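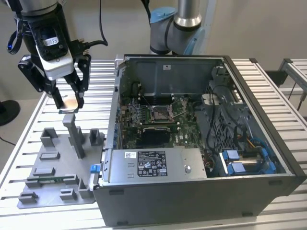
소형 부품을 그리퍼로 집어 트레이 기둥 위에 둔 자세. 오른쪽이 작업 대상 본체.

2024년 9월 20일 / PC 조립 교시 작업 / 기록: Helmi Kiiskinen

오늘은 원격 조작으로 시연 데이터를 모았다. 오전은 Declan, 오후는 내가 조작했고 Ayanda가 저장과 라벨을 맡았다. 작업 이름은 Siltiseo에 등록된 그대로 쓴다. 부품을 트레이에서 집어 본체 쪽으로 옮기는 구간까지만 녹화하고, 소켓에 눌러 넣는 구간은 따로 잡기로 했다. 둘을 한 에피소드에 넣으면 길이가 너무 들쭉날쭉해진다.

녹화한 에피소드는 140개. 이 중 4개는 조작자가 중간에 손을 놓아서 버렸다. 누적은 1151개가 됐다. Mereana가 잡은 목표는 11월까지 3000개인데, 지금 속도면 빠듯하다. 조작자를 한 명 더 넣을지 Mereana와 상의할 것.

조작 메모
- 작은 부품은 수직으로 내려가서 집는다. 비스듬히 들어가면 손끝에서 부품이 돌아간다. 오전 초반 에피소드에 이런 경우가 꽤 섞여 있다.
- 집은 뒤 곧바로 옆으로 움직이지 말고 기둥 위로 똑바로 올린 다음 이동. Declan은 대각선으로 빼는 버릇이 있어서 내 궤적과 차이가 크다. 내일부터 둘 다 수직으로 통일.
- 메모리 모듈은 긴 쪽을 잡는다. 끝을 잡으면 들 때 처진다.
- 본체 앞쪽 모서리 근처에서는 손목을 먼저 돌려 놓고 접근. 파란 래치에 손가락이 한 번 걸렸다. 부품 손상은 없음.
- 리더 암 그리퍼 감도를 낮췄더니 살살 쥐기가 편해졌다. 바꾼 값은 Tullel 설정 파일에 저장했고 이전 값은 주석으로 남겼다.

직접 교시도 잠깐 해 봤다. 팔을 손으로 잡고 끌면 큰 이동은 빠른데, 마지막 몇 밀리미터에서 관절 마찰 때문에 손끝이 튄다. 손목 카메라 영상에 내 손이 계속 들어오는 것도 문제다. 이 작업은 원격 조작으로 계속 간다. 직접 교시는 시작 자세 잡을 때만 쓰기로.

트레이 위치
점심 이후 트레이가 조금 틀어진 상태로 몇 에피소드를 찍었다. Huia 의견은 위치를 조금씩 바꾸는 편이 학습에 낫다는 쪽이고, 나도 동의한다. 다만 언제 얼마나 움직였는지 기록이 없으면 나중에 원인을 못 찾는다. 앞으로 트레이를 움직이면 에피소드 메모란에 적을 것.

확인 필요
- 손목 카메라와 고정 카메라의 시간 차. 오후 파일 몇 개에서 그리퍼 닫히는 시점이 서로 안 맞아 보인다. Ayanda가 로그 확인 중.
- 손목 쪽 케이블이 회전 끝에서 당긴다. 여유를 더 주거나 회전 범위를 제한해야 함.
- Larkness 서버 업로드는 절반쯤에서 끊김. 퇴근 전에 다시 걸어 둠.

다음 작업은 삽입 구간. 메모리부터 하고 CPU는 뒤로 미룬다. 소켓 레버를 누가 언제 여닫을지 아직 안 정했다.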